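Meuble à tiroirs Brondura — mon avis après huit mois d'atelier

Avis posté le 2 mai 2024

Bon, j'écris vite, j'ai une commande à finir. On me demande souvent ce que je pense du Brondura, le caisson à tiroirs que j'ai pris pour ranger mes fournitures de reliure. Acheté en septembre, 464 euros, livraison comprise. Pas donné. J'avais hésité avec le Lomik, 307 euros, que Fathima Sarkar a chez elle depuis longtemps et dont elle est plutôt contente. Plutôt. On y revient.

D'abord le montage. Pénible. La notice tient sur une feuille, dessins minuscules, et les vis des coulisses ressemblent à s'y méprendre à celles du fond. J'ai monté le deuxième tiroir à l'envers, tout démonté, recommencé. Comptez un après-midi à deux. Tania Mollah est venue tenir les panneaux, merci à elle, sans quoi je serais encore par terre avec la clé six pans. Le fond arrive plié en deux et ne se met jamais vraiment à plat, il faut forcer dans la rainure. Un peu de savon sec, ça aide.

Une fois debout, rien à dire. C'est lourd, ça ne bouge pas. J'y mets les papiers marbrés en haut, les toiles au milieu, les cartons en bas avec les plombs. Les tiroirs du bas sont donc très chargés et les coulisses tiennent. Sortie totale, on voit le fond, on attrape la chute de papier qu'on cherchait depuis trois semaines. Sur le Lomik de Fathima la sortie s'arrête aux deux tiers et on finit le bras plié dans le noir. Pour du linge ça va. Pour des feuilles à plat, non.

Le freinage maintenant. Très bon sur les tiroirs légers, un peu mou sur les lourds : il faut accompagner à la main sur la fin, sinon ça reste entrouvert d'un doigt. J'ai écrit au service client, réponse en deux jours, on m'a dit de régler la molette sous la coulisse. Elle existe, elle n'est pas dans la notice. Un quart de tour et c'était mieux. Pas parfait mais mieux.

Les poignées : je n'aime pas. Trop fines, elles rentrent dans les doigts quand on tire fort, et avec de la colle sur les mains c'est l'enfer. Je les ai changées pour des coquilles de chez Roy, l'entraxe est standard, cinq minutes par tiroir. Dommage de devoir payer en plus. Sur un meuble à ce prix on devrait avoir le choix à la commande.

La finition. Correcte de face, moyenne dérrière. Le chant du plateau a pris un coup pendant le transport, j'ai mis un peu de cire, on ne voit plus rien. Le plateau supporte bien la colle d'amidon, un coup d'éponge et c'est parti. La colle vinylique par contre laisse une auréole si on attend. J'ai fini par poser un tapis de coupe dessus et je n'y pense plus.

Question couleur, Brondura en propose pas mal et j'ai longtemps tourné autour avant de prendre le gris. Sage. Je regrette un peu. Avec un sol foncé, une teinte franche passe très bien, et dans un atelier on a le droit de s'amuser.
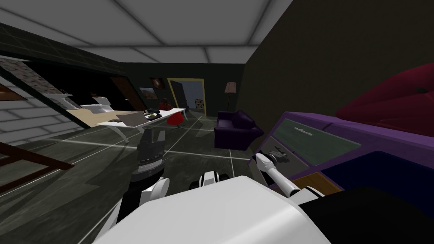
Autre point, le bruit. Au début ça grinçait à gauche, une goutte d'huile sèche sur le rail et terminé. Ifeoma Afolabi, qui a le grand modèle pour ses tissus, a eu le même souci et la même solution, donc je pense que c'est de série. Le sien coûte 956 euros, avec serrure. Elle dit que la serrure est gadget. Je n'ai pas testé.

J'ai aussi essayé les séparateurs Stireo, vendus à part. Bof. Ils glissent dès qu'on ouvre un peu sec. J'ai découpé les miens dans du carton gris, calés au millimètre, gratuit ou presque. Si vous rangez des petites choses (aiguilles, plioirs, bobines de fil de lin) prévoyez de faire pareil.

Pour qui alors ? Si vous avez du papier, du carton, des choses plates et lourdes, oui, allez-y. Pour du rangement de bureau c'est trop cher, prenez le Lomik et gardez la différence pour des fournitures.

Les plus : coulisses, stabilité, sortie totale, service client qui répond.
Les moins : notice, poignées, fond pliant, le prix quand meme.

Je mets quatre sur cinq. J'en reprendrai un deuxième quand j'aurai la place, sans doute en couleur cette fois — le mur du fond est mesuré, reste à virer la vieille armoire.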